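# skovstead-wrappers

Crumpled snack and candy wrappers on a light wooden tabletop, for litter sorting work. 1594 images, up to 20 per tabletop layout.

## Labels

- `wrapper` — one entry per piece, crumpled or flat
- `overlap` — set when two pieces touch

Print is often unreadable. Label by outline and color, not brand.

Maintainer: Torunn Løken
Version 2, 7 November 2019

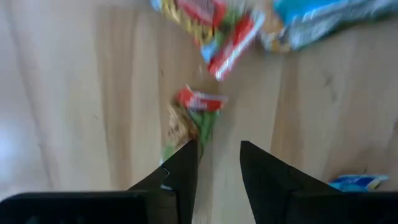

Comments

Bakke: Does `overlap` apply if only the end seams touch?

Torunn Løken: Yes — any contact.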